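Skurnirham bench notebook
November, started 9:20 am, finished well after lunch

Back on the floor task. I'd been putting it off (everybody likes the table tasks better, you get to sit down), but Stestlow wants floor-level demos in the next batch and so floor-level demos it is. My knees have filed a complaint.

Started with hand guiding because I was feeling optimistic. Arm in float mode, grab it just above the wrist, walk it down toward the carpet and back up. Coming down is lovely! It practically falls into place. Going back up is where I get clumsy, I end up hauling on the thing with my shoulder and you can see it in the joint traces, a big lazy hump and then a wobble where I change my grip. Also my own sleeve kept getting into the wrist view. Rolled them up, then it was my forearm instead. Gave up on hand guiding for this one after a coffee.

Switched to remote. Leader arm on the bench, me on the rolling stool, watching the wrist feed on the left monitor and the side feed on the right. Much cleaner on the way up. On the way down I'm too fast, every time. I know I'm too fast and I still do it. The wrist view goes to soup for a bit, all the carpet turning into stripes, and then I have to stop dead and hunt for where I am. If I'm hunting, the policy is going to learn hunting. Dropped the motion scaling on the leader and that helped a lot, though now the long reach across feels like wading.

Where things stand: 428 demos kept in the folder. I threw out a bunch from the morning and I'm not sorry. One of the kept ones runs to 3,516 frames, which is silly for a single pick, and I want to trim the front of it before anybody trains on it (I was sitting there with the recorder going, scratching my ear). Most of the good ones come in at almost 1,000, and that feels right for a person who isn't rushing.

Two things to fix in the recorder:

- The start beep comes before the first frame is saved. I move on the beep. So the first bit of motion is just gone. Either delay the beep or I learn to count in my head.

- The side feed and wrist feed drift apart on long takes. Not much, but on the 3,516 one the fingers close in one view while they're still open in the other. Paterson had the same trouble on their rig and put it down to the USB hub. I'll swap ours and see.

Note for whoever takes over the leader: don't fight the friction in the elbow. I spent ages thinking it was me. Let your wrist do the small corrections and keep the elbow parked, and pause for a breath over the carpet before you go for the object. The pause reads fine in the data. Also the arm will cross over by the carpet edge if you swing wide, and the wood past it is a totally different color in the wrist view, so I'd like a few demos that go out there on purpose and not just the ones where I overshot.

Tried to decide whether "smeared" takes should be a reject. My vote is keep them if the rest of the take is clean. The robot will see smear when it moves quickly too, so it may as well see some in training. Idville filters theirs by a sharpness score, and I might try that on a copy of the folder just to find out how much it would eat. Haven't touched the originals.

Next up: hub swap, beep fix, trim the long one, find a kneeling pad.

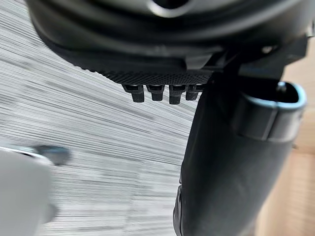 Page last changed: November, 4:50 pm

Wrist view over the carpet, streaked as usual, with the strip of wood along the right side. The white thing down in the left corner is too blurry to be any use for judging distance, so I'd steer by the side feed at a moment like that one. The finger and the curved clip on it cover a good part of the right half, worth remembering when you're picking an approach. I've been coming in with the object on the left and will stick with it for the rest of the batch.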